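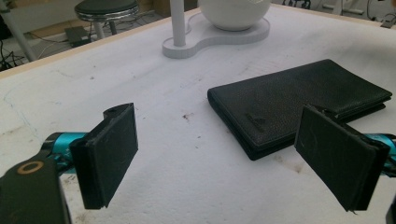
Kevin Hayes said the old payment slips at the Skirngate bridge should have gone years ago, and that most regular drivers would not miss them. Paper slips will be withdrawn in April, when the crossing moves to account billing.

The bridge opened in 1943 and has charged a toll in both directions ever since. Under the new system, operated by Trinley, plates are read at the east approach and the charge is posted to an account overnight. The car rate stays at $2. Trucks with three or more axles will pay $4, the same as now.

Drivers without an account will have until midnight on the day after crossing to pay online or by phone. After that, a notice is mailed to the registered owner. Trinley said over 3000 accounts have been opened so far — most of them by commuters from the Gakier side.

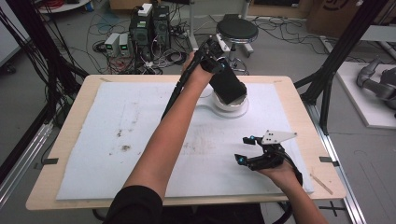 Can unused slips be exchanged? They can be turned in at the toll office for account credit at face value, but no cash will be paid out.

The two staffed lanes will close on the same night. The booths stay in place until the deck is resurfaced, and traffic will be held to 15 mph through them. Overhead signs are to be changed between 10 p.m. and 5 a.m., with one lane open in each direction.

Rental vehicles are billed through the rental company, which may add its own fee. Motorcycles remain exempt, as do school buses.

Comments

gakier_side
Does the credit expire? I have most of a book left in the glove box.

M. Ó Súilleabháin
The office told me it doesn't. Bring the whole book with the cover still on — they would not take my torn-out slips.

northlane
15 mph through empty booths is going to back up to the lights every morning.

Reply Report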